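Stop throwing away the plastic bags

Impi Harju
2026-02-01

Most perception code I review treats an object as one solid thing with one surface. You get a mask, you fit a pose, you pick a grasp. That works for a box or a mug. It stops working the moment somebody puts the box in a thin plastic bag, and a lot of what people handle at home and in shops is in thin plastic bags.

My view is that we should stop filtering these cases out of the training sets. At Pronus we had a cleanup script that did exactly that. Esko Hämäläinen wrote it two years ago for good reasons. It scored every clip on depth quality and mask stability, and anything below the line went into a folder no one opened. When I finally opened it, there were 3513 clips in there, and a large share of them had film or a bag somewhere in view.

The usual argument for the filter is that bad labels hurt more than missing ones. I agree with that. But the script was not measuring labels. It was measuring how well our depth code coped, and then deleting the proof that it didn't.

Bags are hard in more than one way. Clear film lets the depth sensor see the table behind it. Milky film hides the shape of what is inside but leaks its color. Both kinds fold, so the outline you got 200 milliseconds ago is wrong now. Then there is the question of what the grasp is even on, the bag or the thing in it. Our label format had one field for that.

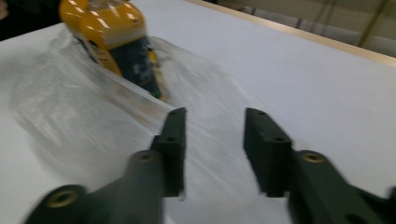
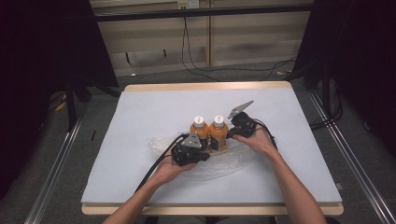
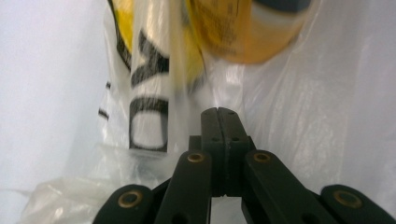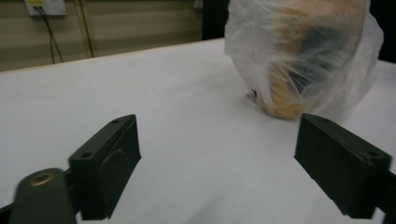

What I would change

First, give the label two fields, one for the wrapping and one for the contents, and let either be marked unknown. Rehema Rashidi tried this on a small set in March and the labeling took longer, but the arguments between labelers mostly went away.

Second, keep motion blur. A wrist view will blur when the hand moves fast. If the planner only ever trains on sharp views, it has no idea what to do with the rest.

Third, make the filter write down why it rejected a clip. "Depth low" and "hand left the view" are different problems, and only one of them is the recording's fault. Aarne Kinnunen added this to our tool in an afternoon – five reason codes and a text column.

Heikki Kettunen thinks I am overdoing it, and that a better depth sensor will solve most of this within a few years. Maybe. I have heard that about shiny metal too, and we still have a special case for spoons.

Our filter is now off by default. Training runs take 30 percent longer and the overall score dropped a little when we switched, as the test set now has bags in it too. I think the lower number is the one we should have been reporting.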